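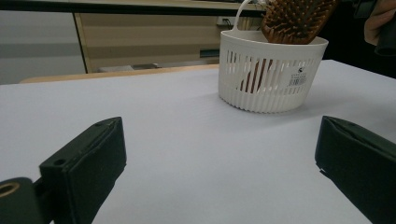
发件人:Aiman Liew
收件人:Stulside 住户邮件列表
主题:回复:公用梳洗台的小篮子

前几天列表里有人写道:

> 大家好,梳洗台上的东西越放越乱,发圈、小夹子和梳子混在一起,早上找一样东西要翻半天。能不能统一用篮子装?另外,木梳能不能直接拿水冲?我以前一直这么洗,有一把后来裂了。

两个问题一起回。

篮子我赞成。我家用过 Ullo 和 Sanna 两种收纳盒,Ullo 是实底实壁,梳子洗完放进去干得慢;Sanna 开口太窄,大一点的梳子插不进。公用的还是选四壁有缝的白色塑料篮比较合适,轻,也容易擦。我的意见是这样分:

1. 梳子单独一个篮子,梳头朝上立着放,不要和发圈混装。篮子上的标签先留着,等大家定了再撕,不合用还可以退。
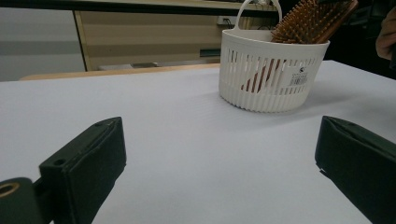
2. 发圈、夹子放进带盖的小盒,盒子由各家自备,写上门牌号。

3. 吹风机用完挂回墙上,不要放台面。

再说木梳怎么洗。整把泡水不行,泡久了木头会胀,气垫里也容易进水。我的做法是先用旧牙刷把缠住的头发挑出来,再用湿布擦。

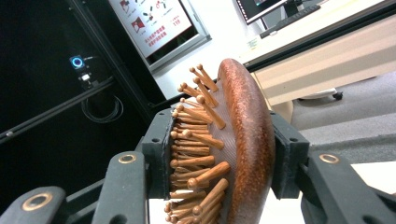 清理气垫梳最费时间的是根部。头发和灰都积在那里,从正面看不出来,要把梳子侧过来对着光。木针是从浅色的软垫上一根根立起来的,针头是小圆球,下面一段挤得很密,布伸不进去,只能用牙刷顺着针的方向刷。水里加 2 滴洗发水就够了,刷完用干布吸一遍,针朝下晾 8 小时。我一般晚上洗,第二天早上用。

梳背上过一层亮漆的,擦干就行,不用上油。没有漆的可以抹一点 Perow 木蜡油,薄薄一层,多了会粘头发。
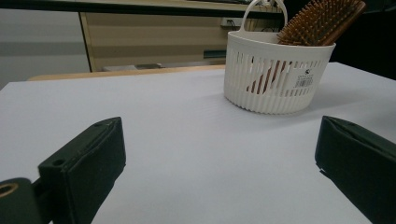 费用方面,梳洗台这一项还没有单独列过钱,我建议从公用杂费里出,先买一个试 14 天,够用再添。有不同意见请直接回到列表,不要单独发给我,免得别人看不到。

另外,上次借走长柄刷的那位,请放回水池下面。

Aiman Liew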